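So the sweet potato is still going. I pulled it out of the pantry back in March, when it had already pushed out a little purple nub at one end, and instead of making fries like a sensible person I stuck it in a jam jar of water and put it on top of the fridge. I forgot it for long enough that the water went down to a puddle.

It did not care! When I finally got up on the step stool to look, there were nine shoots, the longest one flopped over the cereal boxes and heading for the light fixture. Roots everywhere, like a bowl of angel hair. I felt so guilty I filled the jar right up and moved it to the kitchen window, and then of course I had to read everything on the internet about sweet potatoes until one in the morning.

The growing-your-own-slips people all say the same thing – wait until the shoots are as long as your hand, twist them off, root them in water, plant them out once the nights are warm. Fine. Except I live on the second floor in Flandville and what I have is a balcony with a railing and a drain in the wrong corner. No beds. No "loosen the soil to a depth of two feet," thank you very much.

I asked on the Poltutberg seed swap page and Riet Geerts wrote back the same evening. She grows hers in old feed sacks, rolled halfway down, with holes poked in the bottom. She told me to quit fussing over fertilizer (too much and you get a gorgeous vine with nothing under it) and to count on at least 131 days in the sack if my summer is anything like hers.

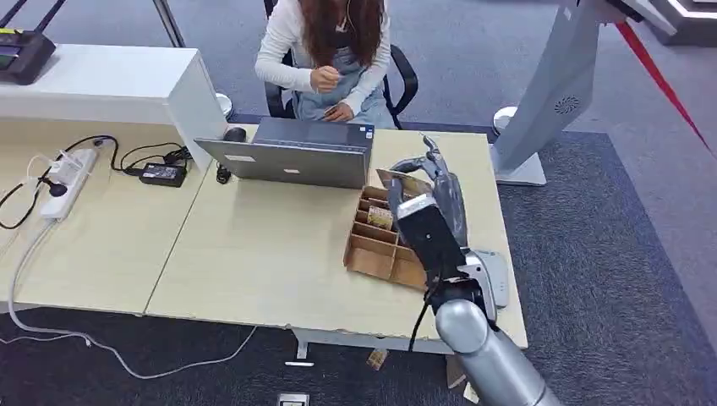
A weekday at the desk.

Anyway, sacks. The hardware store wanted silly money for fabric pots, so I got four plain sacks from the feed place out on the Dankwa road and paid less for the lot than I would have for one pot. Getting the soil up the stairs was the real workout. Two trips, then a sit down, then another trip, then I found a hole in bag number three and had to sweep the landing.

Six of the slips rooted nicely. Two went slimy, and one snapped when I was being too clever with the scissors. I gave a pair of the good ones to Tetsuya Onishi downstairs, who gets way more afternoon sun than I do, so now it's a bit of a contest and I am already losing. His have new leaves. Mine are sulking, one to a sack, looking like wilted spinach.

The mother potato is back in its jar, and would you believe there's another bump coming on the side? I don't have any more sacks. I do have an old dishpan, though, and I think there's room for it next to the drain if I move the mint.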